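3.2 Collecting the basket demonstrations

I'll be upfront that this was the part of the project I thought would take a weekend. We already had the two arms bolted to their rail, the teleoperation code from the Brangate work still ran after one dependency fix, and the task itself sounds like nothing: grocery items, a gray plastic basket, put the items in the basket. We ended up with 30 sessions that I'd call usable, each one 25 episodes long, and I did most of the driving myself (my wrists remember it well).

An episode starts when the operator presses the pedal and ends when the operator presses it again. In between, anything goes. Early on I tried to be strict about it, with a fixed order for the items and a fixed arm for each side of the table, and the data came out very tidy and pretty useless. The policy learned my order. If I handed it the same items in a different arrangement it would go straight for the spot where the first item "should" have been and close its fingers on air. So we threw the script out, and from then on I picked whichever item I felt like, with whichever arm was handier.

Orathai Thongsuk joined for the second half and drove very differently from me, which I was thrilled about! I'm slow on the approach and then quick on the lift. She comes in fast, stops just short, wiggles a little, and commits. We kept both styles in the training set and gave the model no operator label. Section 5 has a comparison with single-operator data, and mixing looks like the better deal, though I wouldn't bet the house on it with only 2 operators.

The items matter more than I expected. Boxes are easy to hold and hard to place, because a long one has to be turned before it will go down between the sides, and if you don't turn it, it just rests across whatever is in there already. Bags and wrappers are the other way around. They'll go anywhere once you have them, but they crinkle and slide when the fingers touch, and the shape you planned for isn't the shape you get. Figure 4 shows a basket with both sorts in it, and a small packet still over by the left gripper.
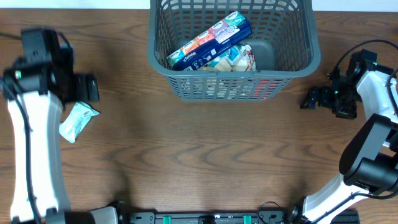 Figure 4. Head camera view of the bimanual basket task. The long carton lies diagonally across the basket, with a crumpled snack bag beneath and beside it.

We never reset the table to a marked position between episodes. I'd take the items out, scatter them by hand, nudge the basket a bit, and go again. It's quick, and it gives you variety for free, but my scattering has habits of its own. When I plotted the starting positions for the first few sessions there was a big bare patch at the near right, where I apparently never put anything. After that I made a point of dropping something there every few episodes, and Orathai did too.

Failed grasps stayed in as long as the operator recovered within the same episode. I know some groups cut these. We went back and forth on it and kept them, mostly on the strength of what we'd seen in the Orkport trials, where a policy trained on clean runs had no idea what to do after a slip and just hovered. What we did throw away were episodes where an item left the table entirely or where the two arms bumped hard enough to trip the torque limit. The second kind was nearly always my fault, from reaching over the basket with one arm while the other was still backing out.

All the episodes were then trimmed at both ends to drop the idle time around the pedal presses, and I watched every one of them once at double speed before it went into the set. Labels are just a single sentence per episode, typed by whoever wasn't driving. We didn't clean up the wording, so the same object can be "the long box" in one sentence and "the carton" in the next, and the language encoder seems to cope with that fine.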